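Is it worth hemming your own jeans, or just pay the shop?

Nultthorpe Home Sewing Board > Mending and Alterations
209 views

drizzlepocket
Joined April, posts: 5
I own four pairs of jeans and all of them were made for somebody with longer legs. The alterations place in town wants more per pair than I paid for the jeans. I have my aunt's old Eichhorn, which sews fine on pillowcases and has never been asked to do anything harder. Is denim going to kill it?

buttonwise
Posts: 1,674
It will not kill it. Put in a denim needle, go slow, and turn the wheel by hand over the side seams. Old metal machines will sew through a belt if you are polite to them.

selvagecrank
Posts: 97
I'll disagree. The hem at the side seam is a lot of layers of felled denim, and I knocked the timing out on mine by following exactly this advice. The repair cost more than hemming every pair in the house. Pay the shop.

buttonwise
Did you turn the wheel by hand?

selvagecrank
I turned it by hand right up until I got bored.

buttonwise
Well, there you go.

mothballqueen
Whack the seam with a hammer first. Fold the hem, lay it on something solid, a few good hits on the bulky part. It flattens right down and the foot stops climbing uphill. My neighbors think I build furniture.

drizzlepocket
Is the hammer a real thing or is this what you do to new members?

mothballqueen
Real thing. The prank is telling people to prewash their zippers.

oldthimble_verinau
Nobody has asked whether you want to keep the original hem. If you like that faded, ropey edge, fold the leg up, stitch right beside the old hem, trim the extra and press it down. Looks like you never touched it from a few feet away. From closer up it looks like you touched it, but who is inspecting your ankles?

selvagecrank
I am. I inspect ankles.

drizzlepocket
Okay, I'm going to try it on the worst pair. Gelia thread is all the local store has in a dark enough gray. Good enough?

buttonwise
For a hem, sure. For topstitching I'd want something thicker. Longer stitch than you use on pillowcases, and practice on a scrap before you go anywhere near the leg. Wash and dry the jeans before you measure, too, or you'll be back in a month asking how to make them longer.

mothballqueen
Seconding the scrap. Dark gray denim on a pale board, so you can see what you're marking. Chalk, never pen. I have a pair with a permanent blue ring at each ankle and I don't want to discuss it.
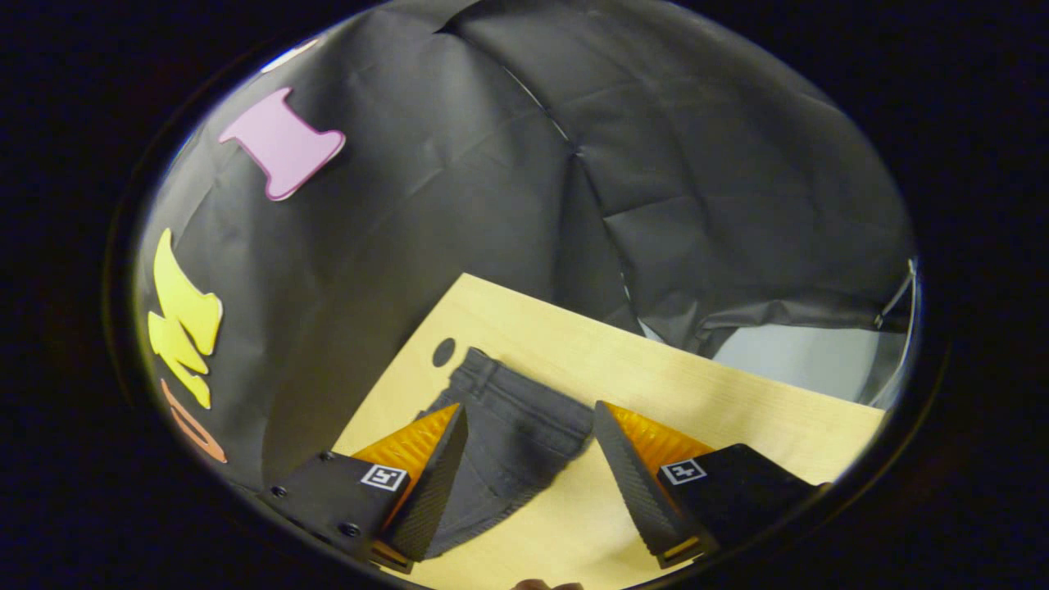
Related thread: Skipped stitches on stretch denim

selvagecrank
It's the needle. It's always the needle. Change it and come back if I'm wrong.

buttonwise
For once we agree. Somebody write down the date.

oldthimble_verinau
21 November 2020. Noted.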